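Comparing Fingertip Pads on Hand-Held Two-Finger Grippers
Student project report

Bereket Gebreyes

1. What I wanted to find out

My question was simple to say and took a whole term to get anywhere with: if you keep the gripper the same and only change the pads on the fingertips, how much does it matter? I had used hand-held grippers the year before as a helper on someone else's project, and everybody had an opinion about pads. Softer is better. No, thinner is better. No, it's all in the operator's wrist. I loved those arguments, but there was never a table of numbers at the end of them, and I wanted to make one.

The second question crept in later. Most of our recording is done with two grippers at once, one in each hand, and I had a hunch that the pad that wins with one gripper would not be the one that wins with two. Two hands get in each other's way, and small things have to be picked up next to other small things while a second set of fingers is already hanging over the plate. I wanted to test that as well.

2. Equipment

The grippers are the hand-held kind with two fingers, moved by linkages on either side of a gray body, with a camera on the gripper looking out over the fingers. You hold it, you squeeze, the fingers close. There are no motors in it, so the force is whatever your hand gives it. That makes it fast to work with (you can do a lot of grasps in an evening!) but it also means the operator is part of the experiment, and I come back to this in section 6.

I compared three pads. In my notes they have names, because "pad 1" and "pad 2" got mixed up on the very first night.

Mundance: the soft one. A thick pad with a rounded face that gives when you press a thumbnail into it.

Drurkach: the thin one. Much stiffer, with a fine texture molded into the face.

Major: the middle one. Same rounded shape as Mundance, in a firmer mix. I made this one last, after seeing the first results from the other two.

The pads press onto the fingertip and are held by one screw. Changing a full set on two grippers took me ten minutes at the start and a lot less by the end, once I stopped dropping the screws.

The recordings went through a small program I wrote called Amen. It pairs up the two video streams by time, lets me step through them, and saves a label for each grasp. The name comes from what I said when it first ran all the way through without crashing.

3. Objects and surfaces

I wanted things that are small, smooth and a bit annoying. Hard plastic blocks are too easy, and every pad scores nearly full marks on them, which tells you nothing. After a few tries I settled on three groups.

Small round produce: mostly tomatoes, in different sizes. They roll, they are slick, and they show damage if you squeeze too hard.

Flat things: coins, a plastic ruler, playing cards.

Soft things: folded socks, a sponge, a bread roll.

I also wanted ordinary rooms. The bench in the lab is matte, white and evenly lit, and a pad can look great there and then disappoint you at home. So part of the work was done in bedrooms and kitchens, with whatever table happened to be in them. Shiny table covers turned out to be a really useful test, since glare changes what the camera can see of the contact between pad and object.

4. How a trial went

A trial is one attempt to pick up one object and put it down at a chosen spot. I gave each attempt one of four labels.

Clean: picked up and placed on the first close.
Regrasp: the fingers had to open and close again before the lift.
Drop: it left the surface and fell.
Damage: the skin split or there was a mark afterwards.

Damage beats every other label. A tomato that was placed perfectly and came out with a split skin is a damage trial.

For each pad I did 90 single-gripper trials and 130 two-gripper trials. The two-gripper trials had one extra rule: both grippers had to be working over the same plate or tray, so the operator couldn't park one hand out of the way. One picks while the other steadies, or they take turns on neighboring objects.

I changed pads in a mixed order. My first plan was to do all of Mundance, then all of Drurkach, and my advisor pointed out that I would be getting better at the task the whole time, so the second pad would look good just from practice. She was right, and I threw away the first week of data. It hurt, but I still think it was the best decision in the project. 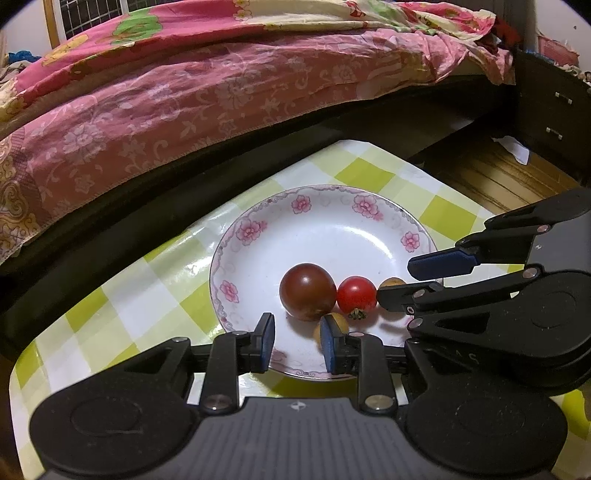
Approach angle needed a rule too. With a round object you can come in level, with one fingertip on each side, or tip the gripper and reach down from above. Level is steadier but needs room at the sides, and on a plate the rim gets in the way before you are low enough. I allowed any angle but wrote down which one was used, and that column ended up being one of the most interesting in the whole sheet.

5. Results

5.1 One gripper

With a single gripper, Mundance was the best on round produce, and it wasn't close. The soft face wraps a little around the curve, so even when the fingers land off center the object settles in and doesn't squirt out. Nearly all the Mundance trials on tomatoes were clean or had one regrasp.

Drurkach was the opposite. On coins and cards it was wonderful! The thin edge slides under a card in a way the thick pads never manage, and I could pick up a single coin from a tray without scraping at it. On round produce it was poor. It touches a sphere at a small spot, and if that spot is above the middle, the fingers push the object down and away. It also gave most of the damage labels, which makes sense given how I was squeezing harder to make up for the slipping.

Major came second in both groups. I was a little disappointed on the night I added it up, because I had built it hoping for a winner.

5.2 Two grippers

Then the two-gripper numbers came in and the order changed. Major moved to the top for round produce and Mundance fell behind it.

I went back through the recordings to find out why, and the reason is width. A Mundance pad is thick, so an open fingertip takes up more room than you expect. With one gripper you just come in from the free side. With two, the free side is often where the other gripper is, and the thick pad bumps the neighboring object while it is getting into place. In many of the Mundance regrasps the target was fine at first and got nudged by a finger that was on its way to something else.

Major has the same rounded face but I molded it slightly thinner, mostly to save material. So part of its success was luck, and I'm happy to take it.

Drurkach improved a little with two grippers, since one could hold an object still while the other closed on it. It still had the most damage.

5.3 Approach angle

For the thick pads, tipping the gripper down was better whenever objects sat close together, and level was better when they stood apart. For Drurkach the angle hardly mattered on round objects; it slipped either way. I think a future student could get a whole project out of the angle alone.

5.4 What the camera sees

I hadn't planned to report on this, but it kept coming up during labeling. When a fingertip is in front of the object, you lose the contact point, and the thicker the pad the more you lose. With one gripper the view from its own camera is all you have. With two, the other camera often sees exactly the side that yours can't, and Amen makes it easy to flip between them. I changed a fair number of labels from clean to regrasp after checking the second view, where a tiny slip was plain to see.

Dark pads against pale tableware were the easiest to label. Dark pads against dark table covers were miserable, and I'd like to try a lighter color next time.

6. Problems

The operator is me. I did nearly all the trials myself, and my grip at the end of September was better than my grip at the start. Mixing the pad order helps but doesn't remove it. Two classmates each did a short set so I could compare, and their pad rankings for two grippers matched mine, though both dropped far more than I did in the first few minutes.

There is no force reading. I can tell you that Drurkach marked more tomatoes but not how hard I was pressing. A thin force sensor behind the pad would fix this and is top of my wish list.

Produce changes. A tomato on its third evening is softer than on its first, so I swapped them out often, and we ate a lot of sauce. I should have written down the age of each one.

Pads wear. After the long sessions the face of the Mundance pad had a polished spot at the tip. I replaced the set partway through. The logs say when, so anyone who wants to split the data there can do it.

Screws work loose. One finger developed a wobble that I blamed on the pad for a whole evening before I found the loose pivot. Those trials were redone. I now go over every pivot with a screwdriver before starting, and I wish I had done that from day one.

7. What I would do next

The obvious step is a pad with the Major face and a thin Drurkach lip at the very end, so that it can do cards and tomatoes both. I have a drawing and half a mold. I would also like to run a much longer session, up to 2,000 trials, with several operators and the pad names hidden from them, so nobody can root for a favorite. (I was definitely rooting for Major.)

After that I'd put the same pads on a motorized gripper on an arm and see if the order holds. My guess is that it will for crowded plates, where the shape of the pad matters most, and that it might not for single objects, where I could feel a slip starting and tighten my hand without thinking about it.

8. Files

The trial sheet has one row per attempt with pad, number of grippers, object group, approach angle and label. The discarded first week is in its own folder, marked as discarded, in case someone wants to look at the practice effect. Pad molds are in the drawer under the printer, in the box with Drurkach written on the lid, although all three are in there. Amen runs on the lab laptop; start it from the project folder or it won't find the second camera's files.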